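농구는 결국 손끝이더라고요. Rusmont 실내용 농구공 두 달 사용기

저는 동네 체육관에서 저녁 8시 타임에 뛰는 슛 느린 가드입니다. 대학 농구 중계를 밤새 챙겨 보다가 무릎도 생각 안 하고 다시 시작한 케이스고요. 그동안은 체육관에 굴러다니는 공으로 버텼는데, 표면이 다 닳아서 돌파하다가 혼자 공 흘리고 역습 맞기를 몇 번 하고 나니 내 공이 갖고 싶어졌습니다. 그래서 5월에 Rusmont 7호 공을 샀어요. 결론부터 쓰면 진짜 마음에 듭니다!

처음 잡았을 때는 솔직히 좀 미끄러웠습니다. 합성가죽 공이 원래 그렇다지만 첫날은 패스 받다가 두 번이나 놓쳤거든요. 그런데 한 주쯤 드리블만 죽어라 쳤더니 표면이 확 살아났어요. 지금은 손가락 끝에 착 걸리는 느낌이 있어서, 슛 놓는 순간에 회전이 제대로 먹었는지 바로 압니다.
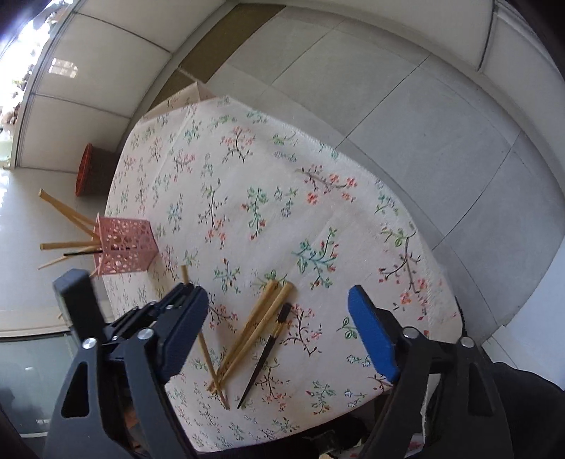 골이 깊은 것도 좋습니다. 전에 쓰던 Stellon 공은 홈이 얕아서 급하게 캐치 앤 슛을 하면 손가락 자리를 못 찾고 그냥 던질 때가 많았어요. Rusmont는 안 보고도 잡힙니다. 같이 뛰는 Yiğit Değirmenci 형은 손이 저보다 한참 큰데(한 손으로 공을 그냥 들어요, 부럽게) 이 공으로 훅슛 몇 개 넣더니 다음 주에 똑같은 걸 들고 나타났습니다. 형이 원래 쓰던 건 Özkan 공이고, 그것도 나쁘진 않은데 바운드가 좀 무거운 편이에요.

슛 연습 기록도 적어 봤습니다. 지금까지 자유투 1,086개를 던졌고, 3점은 코너에서만 211개 성공했어요. 몇 개 던져서 211개냐고는 묻지 말아 주세요ㅎㅎ 아무튼 그만큼 던졌는데도 표면 벗겨진 데가 없고 로고만 살짝 흐려졌습니다.

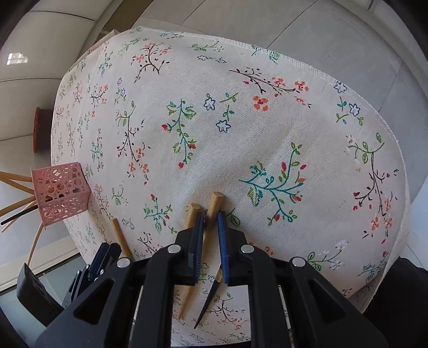
읽는 시간 2분

아쉬운 점도 있습니다. 우선 공기가 생각보다 빨리 빠져요. 열흘에 한 번은 펌프질을 해 줘야 바운드가 유지됩니다. 저는 집에 있던 Revel 손펌프를 쓰는데 가방 앞주머니에 들어가서 그냥 갖고 다녀요. 그리고 야외 코트에는 절대 비추입니다. 친구가 아스팔트에서 딱 한 번만 하자고 꼬셨는데 거절했습니다. 먼지 타는 것도 있어서 끝나면 마른 수건으로 한 번 닦아 주는 게 좋고요.

소리 얘기를 빼먹었네요. 빈 체육관에서 바닥에 튕길 때 통통 울리는 소리가 아주 맑습니다. 이게 뭐라고 기분이 좋아서 일찍 가서 혼자 드리블 치게 되더라고요. 덕분에 왼손이 조금 늘었습니다. 레이업은 아직 반은 놓치지만요.

실내에서 일주일에 한 번이라도 꾸준히 뛰는 분이라면 한번 잡아 보세요. 손이 작은 분은 6호도 같은 재질로 나오니 매장에서 둘 다 만져 보고 고르시면 됩니다. 저는 다음에도 이걸로 살 거예요.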